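Hand-held grippers and the site code – are these rules for anyone?
Automation Talk > Standards and Good Practice

ferrule_and_pin wrote:

We've had the new Vellell code of practice for hand-held gripper work land on us and I'd like to know whether other people are treating it seriously. It covers anyone handling household items with a pair of the hand-held units to produce demonstrations for training arms. Our lot at Derkgate do folding and clothes handling, mostly in homes.

The bits that bother me:

Section 2 says every unit must carry a readable label and the number must be entered before each session. Fine.

Section 4 says "no loose jewellery, watches or cords within the working area". The working area is never defined.

Section 5 says the surface must be "plain, matt and free of pattern wherever practicable". I have yet to meet a plain, matt home.

Section 7 wants a lens wipe every 200 demonstrations and a full check every 2000.

I can't find a reason given for any of those numbers. It reads to me like somebody took a code written for a fenced cell and swapped the word "robot" for "gripper".

slackbelt wrote:

It was. Compare section 4 with the old Roramby cell rules and it's the same paragraph with the guarding taken out. The watch rule made sense when there was a shaft that could grab your wrist. On a tool you squeeze with your own hand it makes a lot less.

ottoline_k wrote:

I'd keep the watch rule. A shiny strap throws light straight into the other unit's lenses when you work two-handed, and a bracelet will catch in a knit. You don't need a motor for something to be a nuisance.

slackbelt wrote:

Then write that. "Cover shiny items on the wrist" is a rule people can follow and understand. What we have is a safety rule with no hazard behind it, and people who spot one of those stop reading the rest.

ottoline_k wrote:

People stop reading the rest anyway.

millpond77 wrote:

Has anyone got figures on the 200? We ran 2982 demonstrations in June, and if we'd stuck to section 7 somebody would have been wiping lenses all day. We wipe them when we pick the tool up and when it's been put down on anything greasy. I couldn't tell you whether the data is better or worse for it, and I very much doubt Vellell could either.

ferrule_and_pin wrote:

No figures that I've seen. I asked, and was told the interval was "consistent with established practice". Whose practice, they didn't say.

grommet_hill wrote:

I'll stick up for the code a bit. Before it existed we had sessions where the left and right units were swapped halfway through and the record didn't show it. We threw away 1718 demonstrations because we couldn't tell which calibration belonged to which hand. Section 2 would have saved the lot. I'd put up with a silly lens interval to get that.

millpond77 wrote:

Why should you have to put up with it, though? Section 2 could be a card taped inside the case. It doesn't need eleven pages wrapped round it.

grommet_hill wrote:

Because a card in the case is what we had, and it fell out.

ferrule_and_pin wrote:

Going back to section 5, as that's the one I'm meant to report on. The Du checklist, which some of you will have used, goes further still and says to strip the bed to a plain sheet before handling clothes on it. I think that's bad practice dressed up as good practice. If the arm is ever going to tidy clothes in somebody's bedroom it will be doing it on whatever is on the bed.

ottoline_k wrote:

Agree about the bed, but there's a difference between a patterned cover and rubbish lying everywhere. The rule should separate the two. Pattern yes, clutter under the fingers no.

slackbelt wrote:

And cables? I've seen a perfectly good run spoiled by a lead dragging across a sleeve. The code doesn't mention leads at all unless you count "cords", and I think they meant the ones on a hooded top.

ferrule_and_pin wrote:

Good point, I'd read straight past that. Let me put these up before I write my comments.

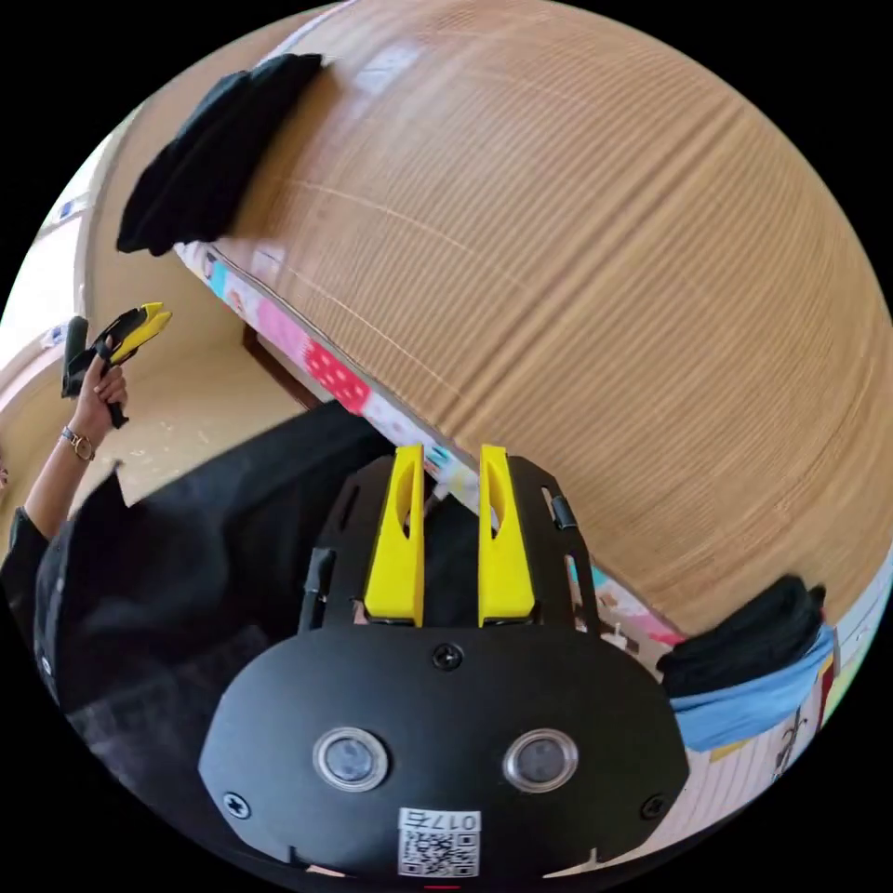
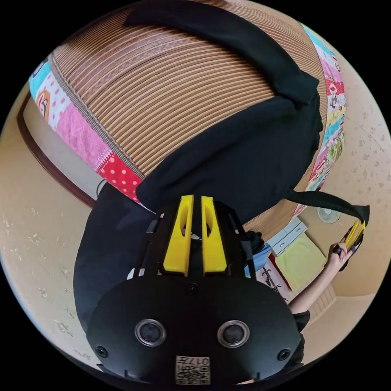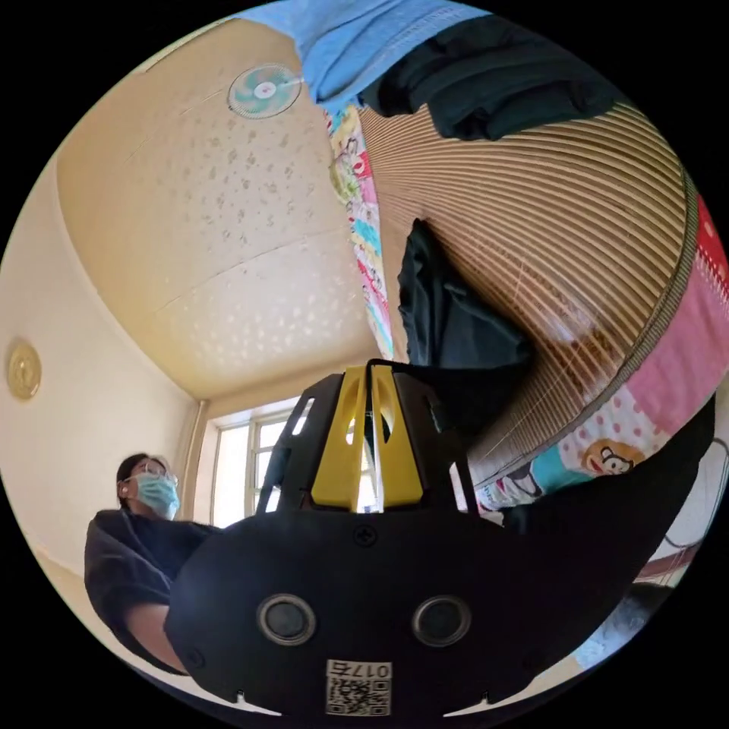

Section 5 is the one I'd send back first. "Wherever practicable" lets the assessor decide after the fact, so two people can do the same job in the same home and one passes. Go by the letter of it and the woven mat fails for its ribbing and the printed cloth along its edge fails for the pink and the polka dots, and I'd want both kept. Section 4 I've shifted on slightly. There's a gold watch just below the hand holding the other gripper in the first one, so if the working area means anything it takes in that wrist, and ottoline's reason for the rule is a better one than the code's. I still want the reason printed. On leads, there's a thin cable near the edge of the mat in the second and another looping across the wall in the third, and section 4 as written can't tell me if either one counts.

ottoline_k wrote:

Ha, I'll take "shifted slightly". I'd fail the watch and pass everything on the bed.

slackbelt wrote:

I'd pass the watch. Show me a lens that's been dazzled by it and I'll change my mind.

My complaint is the black clothing. Dark cloth, dark sleeves, black gripper body. If Vellell cared about what the cameras can separate they'd have a line about what the operator wears, and there isn't one in the whole document. Seven sections and they went after the bedspread.

grommet_hill wrote:

There is a line, it's in the annex. "Operator clothing should contrast with the handled item." Nobody prints the annex.

slackbelt wrote:

Fair enough, I hadn't printed the annex. "Should", though. Everywhere else it's "must".

millpond77 wrote:

How would that work with a mixed load? Change your shirt between the black top and the white one?

grommet_hill wrote:

Long sleeves in some colour you don't have much of in the wash. We bought a set in orange. They're horrible and they get left on the hook half the time, but when they're on it does help whoever is checking the recordings.

millpond77 wrote:

So that's another thing that works if people do it. My objection to the whole code, really. It counts what can be counted – wipes, labels, intervals – and says very little about whether the fold was any good. We had one operator tick every box for a week and the sleeves were inside out.

ottoline_k wrote:

That's a quality question and it belongs in a different document. I'd rather this one stayed short.

ferrule_and_pin wrote:

Comments have to be in by 15th September. What I've got so far:

Section 2: keep as is, and say that left and right must be recorded separately.

Section 4: define the working area, give the reason for the watch rule, name leads and cables.

Section 5: drop "plain", allow pattern, ask for loose items to be moved out of reach of the fingers.

Section 7: show where 200 and 2000 come from or take them out.

Annex: move the clothing line into the main text.

I don't expect much. The last time Derkgate commented on anything we got a thank-you note and the same draft back with the typing errors fixed.

slackbelt wrote:

Put my name to all of it except the watch.

grommet_hill wrote:

Same, except section 7. Leave a number in. It can be the wrong number, but if you take it out altogether ours will never get wiped again.

millpond77 wrote:

I'd support a wipe at the start of each session and no count. Happy to sign that if you change it.

ferrule_and_pin wrote:

Changed. I'll note grommet's objection underneath and post whatever comes back.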